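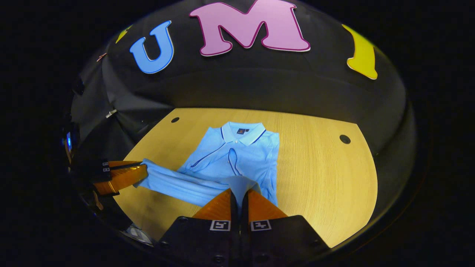
Blue polo on the folding table, one gripper on the sleeve and the other on the hem.

Sunday, September 18, 2022

My feet don't hurt. I want that written down before anything else, because I've worked in the folding room at Evcombe for the best part of my grown-up life and I can't remember a Sunday when I could say it. I went to the market this morning and walked the whole way home with the shopping!

So, the folding. I've been on the teaching table all week and I love it. I thought I'd be bored stiff. You take a gripper in each hand, and you fold a shirt with them, and you do it slowly and properly, and then you shake it out and do it again. The idea is that the machines going in at Plerkcombe will learn it from us. From us! Tomos Gough kept saying on Monday that they could have got anyone in to do it, students or whoever, and I told him no they couldn't, they'd have had sleeves all over the place.

The funny thing is how much I'd forgotten I knew. With my own hands a polo is gone before I've thought about it. With the grippers I have to think about every bit of it. Where do I take the sleeve? How far in do I bring it before it starts dragging the shoulder round? The fingers are orange and a bit see-through and they're wide, so you can't pick at a hem the way you would with your nails, you have to come down on it and close and hope you've only got the one layer. My first tries were terrible. Milagros Sánchez was laughing so much she had to put hers down. By Thursday I could do a polo I'd have been happy to put on the rail, and I was so pleased with it that I didn't want to shake it out again.

Polos are my favourite so far. The collar gives you something to line up with, and the navy edge on the blue ones makes it easy to see if you've gone crooked. T-shirts slide about. We haven't been let near the fitted sheets yet and I've told them I want to be there when somebody tries.

It's a nice corner to work in as well, with the black cloth up round the table and the big coloured letters on it. You forget the rest of the floor. I'd got used to the noise of the presses and I only noticed it again when I stepped out for my tea.

What changes for us, then. We had the meeting about it on Wednesday and I'll put it down as I understood it, to look back on later. The plain stuff goes to the machines first, the polos and tunics that come in from the hotels, 1,000 of the things on a bad day. Six of us are on folding now and five will stay on the floor, doing checking and mending and anything with a difficult shape, and Milagros moves over to Plerkcombe to look after the machines there. She asked for it. She's been reading the manual on the bus, and she's already told the Jiven people that the table is too low (it is). Nobody's hours are going down before June, and that's in writing now, which Tomos made sure of. Good for him. He asked all the awkward questions, and I was glad somebody did, even though I was sitting there wanting to get back to my shirts.

He isn't as keen as I am. He said to me afterwards that it feels odd, giving away the thing you're good at. I've thought about that a lot this weekend. I did feel a bit of it on Friday, watching one of my own folds played back on the screen. But then I think of old Mrs Zacharopoulos, who taught me, and her wrists, strapped up every winter. She'd have handed over the polos in a second and gone on to the christening gowns, which she did better than anyone I've ever seen. And I'd like to get good at mending. I've only ever done buttons.

Friday's count on the board was 155 folds from our table, all of us together. It sounds like nothing next to a normal shift, and I was worn out by it all the same, in the head more than the legs.

Tomorrow we start on long sleeves. I practised on one of Dad's shirts tonight with the salad tongs and it went better than you'd think. Must remember to take my own cup in, and ask Milagros if she's still giving me a lift on Tuesday.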